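About the Plerkwood Lab

We teach robot arms to move things by pushing them.

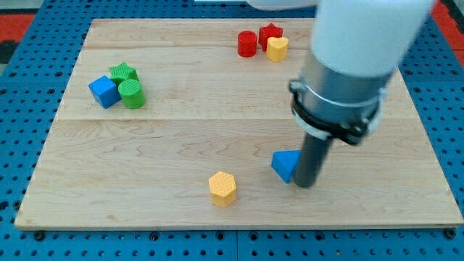
Pushing sounds like the easy part of robotics, and it is where we have spent nearly all our time. A robot that grips an object knows where that object is, more or less, until it lets go. A robot that pushes has to keep guessing. The block slides, turns, slips off to one side, and a tiny change in where you touch it can send it somewhere else entirely. We love this problem! Our arm works with a plain rod that has a rounded tip, and the blocks are simple shapes: a cube, cylinders, stars, a heart. The blue triangle leaning against the rod is the sort of shape that keeps us busy, because a push near one of its corners spins it far more than it moves it. The yellow hexagon is friendlier, with six flat sides to choose from.

Our method is called Gistetti. Older planners work out one long path and follow it to the end. Gistetti plans a short push, looks again, and plans the next one, and it keeps a running guess of how slippery each block is on the wood. When a block turns more than expected, the guess changes and the next push starts from a different spot. The whole thing fits on one ordinary desktop computer, which matters to us (we want small labs and schools to be able to run it).

We trained the first version on 2,000 recorded pushes, then tested it on 400 new layouts it had never met. It brought the chosen block to its goal in 345 of them. Most of the misses came from crowded layouts, where one block nudges its neighbor and the neighbor drifts off as well. We are working on that now, and the early runs with a planner that thinks about two blocks at a time look promising, though slow.

The lab started in a single room in Indale, above a bicycle repair shop, and we still work in the same building, now with better heating and a proper workshop downstairs. Our group is a mix of engineers, programmers and students, plus a former piano tuner who builds most of our fixtures. Everyone takes turns setting up layouts, including the people who write the grant reports.

Pärn is our open set of recorded pushes. We add 100 new ones each month, failures included, and anyone may use them for teaching or research. If you find a mistake in the labels, please write to us. We fix them quickly and we really do enjoy the mail.

Visitors are welcome on Wednesday afternoons during the school year. Come up the side stairs and ring the upper bell.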